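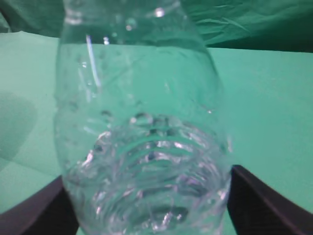
Posted 11th April by the Stellell Household Waste Group

Search this site Go

4. Return habits and the deposit

4.1 Who takes bottles back

The survey covered 99 households in Vorncombe and the neighboring district of Vaher. Each was asked to keep a short diary of the drink containers it bought, where they were kept once finished, and how they left the house. The diaries were collected in January, when sales of bottled water are low, and the totals should be read with that in mind. The entries list over 700 containers. Most were plastic, and most of the plastic was water.

Households with a car tended to save bottles up and return them in one trip along with the grocery shopping. Households without one returned fewer at a time and more often, or put them in the curbside bin and gave up the deposit. Distance to the nearest return point mattered less than we expected. What mattered more was whether the return point was in a shop the household already used. In Vaher the only machine stands outside a hardware store, and several diaries mention making a separate trip to reach it.

Storage came up again and again, although the diary form had no question on it. People wrote about bags hung on the back of a door, boxes on the balcony, and arguments over the space under the sink. Apartments in the older part of Vorncombe have small kitchens and no shared storage. There the bottles were more likely to go straight into the bin – deposit or no deposit.

4.2 Condition on return

The Clakar scheme accepts a bottle if it is whole and empty. Crushed bottles are refused at the machines but taken at the counter, where staff can judge them by eye. This rule is printed on the side of the machine in small type, and few of the diaries show any knowledge of it. Some people crushed every bottle to save room and then found they had to stand in line at the counter. Others stopped crushing and ran out of room instead.

Leftover liquid is the second common problem. Scheme guidance asks for bottles to be drained, with the cap put back on. A small amount of water does little harm by itself, but it adds weight to the sack and makes paper labels on other containers come loose. Sweet drinks are worse, and counter staff in both districts said they turn these away more often in summer. Figure 2 shows a clear bottle with a ribbed body and a shallow amount of liquid inside.

Figure 2. Clear plastic water bottle, not fully drained.
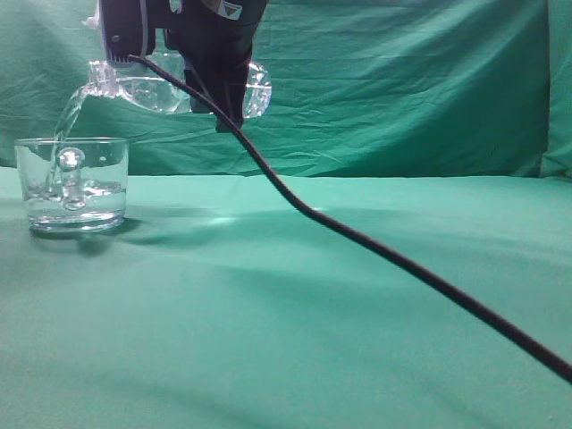 One respondent in Vaher objected to the draining rule, writing that she had never seen it posted anywhere and that a shop willing to take the deposit at the till should be willing to take the bottle back with a mouthful of water in it. Similar comments appear in 15 diaries. Most of them concern the lack of notice, and only a few dispute the rule.

We also asked how much the deposit would need to rise before people changed what they did. The answers were hard to use. Many households left the question blank, and five wrote that no amount would make up for the trip. A larger deposit may still work on people who buy one bottle at a time away from home – a group the diaries hardly reach. Section 5 returns to this point using the shop records from Vorncombe.

Contact | Copyright Stellell Household Waste Group | Back to top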